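4.2 Do "no fee" listings cost buyers less?

Resale sites for festival and concert tickets often promise that the price on the listing is the price at checkout. The claim is easy to test in a narrow sense: put a pass in the cart and see whether the total changes. Earlier work stopped at that point and reported that no-fee sites were cheaper. We doubt that this follows. A site that drops its service charge can still collect the same money from the seller, and the seller can pass it back to the buyer through a higher asking price.

To look at this we followed 500 listings for multi-day festival passes on two resale sites, Sondton and Balside. Sondton advertises all-in prices. Balside adds a service charge on the last page before payment. Each listing was checked at the same time of day until it was sold, withdrawn, or overtaken by the event itself. Only 80 listings could be paired across the two sites by event, pass type and entry gate, and everything said below about price differences rests on those pairs.

At the listing stage Balside looked cheaper in most pairs. At checkout the order flipped in some of them and stayed put in others. In 27 pairs Balside was still the lower price after its charge had been added, a result that sits badly with the way Sondton describes itself. We would not read much into the remaining pairs either. Sellers who post on both sites may set their prices with the charges in mind, and we had no way to ask them.

The money-back guarantees deserve the same caution. Both sites promise a full refund if an event is canceled, but the terms differ on postponement, on lineup changes, and on passes that are mailed late. Vídalín's earlier survey of buyers treated the guarantee as a single yes-or-no feature. Ea Vídalín has since agreed, in comments on a draft of this paper, that the question was too coarse. Buyers who said they were "covered" may have been thinking of quite different things.

We also ran a small browsing task, in which people chose between passes on a mock resale page called Salazar. The page showed three sale periods with a countdown clock beside the cheapest one.

Figure 6. A rendered wooden tabletop with a tree-ring pattern and a small potted plant.

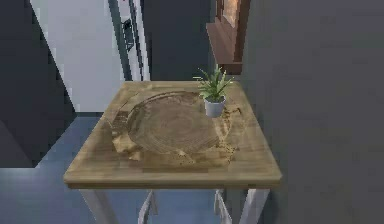 4.3 Limits of the price data

The listings were collected in May, when many summer festivals had already closed their early sale periods. Prices in winter could behave differently. Proline, a third site we had planned to include, changed its checkout page partway through, and we dropped its listings instead of trying to patch the two versions together.

An asking price is also a weak stand-in for what was paid. A listing that disappears may have been sold, or the seller may have given up and taken a friend along. We counted a listing as sold only when the site marked it that way, and we cannot say how reliable those marks are.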